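Wirnthorpe Pantry Notes: a README for the leftovers and storage list

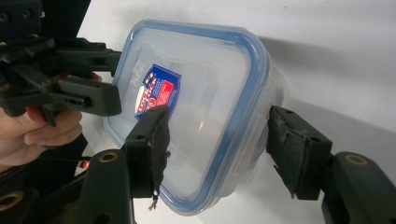 Hello, and thank you for stopping by! Wirnthorpe started as a list taped inside my kitchen cupboard, and when the tape gave out I typed it all up (with a good deal of grumbling), and it has been growing ever since. It is a plain table of cooked foods and how my household keeps them, one food per row, and you are very welcome to borrow it, change it, or print it and tape it up in your own cupboard.

What's inside

The main file is pantry.csv, with 192 rows. Of those, 145 are everyday dishes such as rice, bean soup, roast squash and so on, and the rest are sauces, doughs and odds and ends. A second file, notes.txt, holds the longer remarks that wouldn't fit in a cell, including my rather stubborn opinions on freezing potatoes.

Columns

food: the everyday name, in lowercase
place: fridge, freezer or shelf
days: how long we keep it at home
container: jar, box, bag or wrapped
reheats: yes, no or sort of
source: who sent it in

Where the rows came from

Most of them are mine. Ákos Bozsik sent 17 rows on stews and dumplings, along with a lovely long letter about his grandmother's cabbage, and I have kept his wording wherever I could because it's so much nicer than mine!

Known problems

"Sort of" in the reheats column means very different things for pancakes and for fish. Two spellings of "yogurt" are still in there. The days column is simply our own habit and shouldn't be taken as food safety advice, so please check your local guidance, especially for meat, eggs and anything going to a small child.

Changes

The June version, nicknamed Huvonura, adds the container column and drops the old "smell" column, which only ever made sense to me.

Use

Free for any purpose. If you add rows of your own, I would dearly love to see them.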